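Desk and Shelf Reset, Part 2

Posted 2/24/20

Last week I covered the wardrobe. The study desk was next, and it took longer, mostly on account of the shelves behind it. The desk handles homework in the evening and parcel wrapping on weekends, and those two jobs use different supplies that end up in the same pile.

My rule is that the mat stays clear and everything else goes to one side or the other. Tape and clips go left, in the open yellow box. Paper and exercise books go right. The power strip is also on the right, so phones charge on that side and the cable never has to cross the writing area.

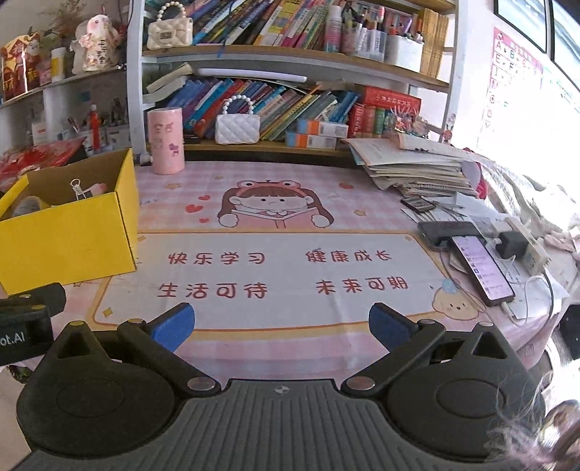

I gave the job 30 minutes and used 24 of them on paper alone. Loose sheets get sorted into keep, file and recycle before anything is moved on the shelves. I used to do the shelves first and had to redo them each time, as half the paper turned out to belong up there.

For the shelves I compared two methods. Pirkis sells a divider set that fixes to the shelf board with adhesive strips. Haldane makes a weighted bookend with no adhesive. I tried the Haldane pair in the wardrobe and they slid under a full row of hardcovers, so I have not bought more. The Pirkis set is still in my cart at Mudard. Until it ships, probably in March, the thinner books will lean.

Heavy reference books go at one end, where they hold up whatever is next to them. Medicine boxes stay together on the middle shelf, with the handbag on the same level. 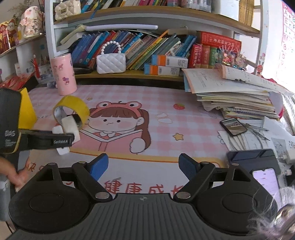 Packing tape needs a fixed place more than anything else on the desk. A roll left out picks up dust on its edge and then tears at an angle. A Toler dispenser would deal with the tearing, but it needs a clamp, and the clamp would sit on the mat. I fold the end over by half an inch and leave it at that.

Next up is the drawer unit, which has not been opened in a while. I will list the contents by drawer.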